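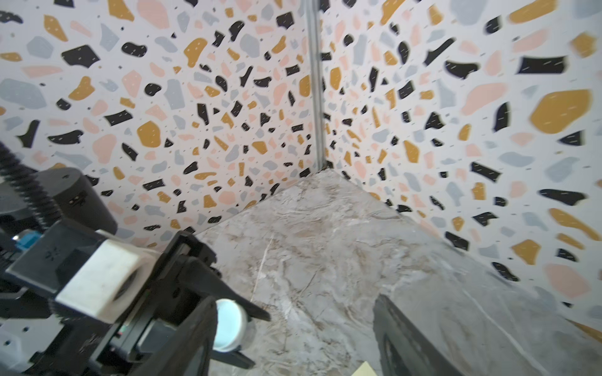

Re: Corner strip and wall pattern
14 Jul 2020, Quyên Tô

Joana Godinho wrote:
> Does the metal strip go on before the wallpaper or after? Mine is 90 cm.

After, in my case. I papered both walls into the corner, then put the strip over the join.

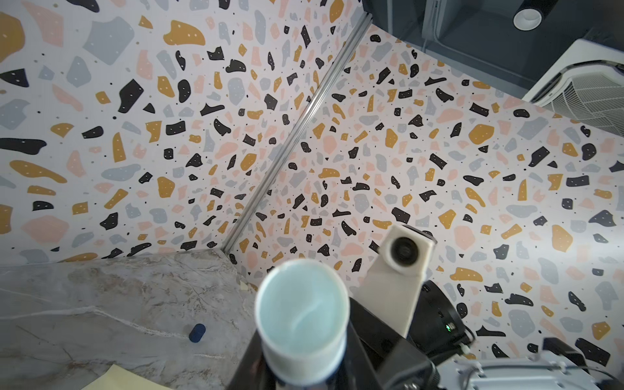
The terrazzo print hides small marks well — the mustard and black bits do most of that. I paid 32 for the roll from Lodcombe.

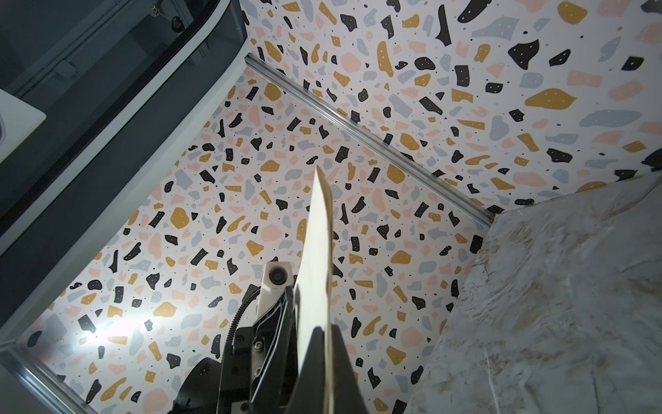

I'd leave the marble pattern until last and trim it to the metal.

Quyên

Recent messages
Sealing a worktop edge
Paste for cold rooms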